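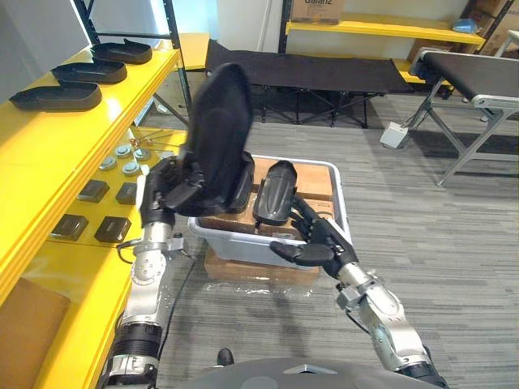
Llevo dos meses sin comprar zapatos y me siento como quien ha dejado el tabaco: peor que antes y con ganas de contarlo. Mi padre tuvo los mismos mocasines 20 años. Los llevaba al zapatero cada otoño, volvían con suela nueva y él los estrenaba otra vez, con una solemnidad que a los demás nos daba vergüenza. Una suela negra, suelta, con su puntera redonda hacia arriba, me parece hoy un objeto casi arqueológico: la parte del zapato que antes se cambiaba y que ahora se tira con todo lo demás.

Mis últimas zapatillas, unas Jetora, duraron 10 meses. El talón se abrió en septiembre, subiendo una cuesta, y fui con ellas al único taller que queda en el barrio, entre una tienda de fundas de móvil y otra tienda de fundas de móvil. El hombre las dobló, las olió – no sé para qué – y me dijo que eso no se cosía, que eso venía pegado. Lo dijo en el tono con que un médico habla de los fumadores.

Me ofreció pegarlas por 4 euros, sin garantía. Acepté. La reparación aguantó hasta el semáforo.

Se nos pide mucha conciencia a los que compramos: que leamos etiquetas, que separemos los cordones de la lengüeta antes de ir al contenedor. Me parece bien, tengo las tardes libres. Pero agradecería que alguien en la fábrica dedicase un rato a pensar por dónde va a romperse la cosa y dejara ahí una costura. Mi padre pagaba más por un par, es verdad, y se quejaba del precio cada vez que se los ataba en conversación, porque eran mocasines y no tenían cordones.

De momento voy con unos zapatos suyos, un número grandes. Les he puesto plantilla.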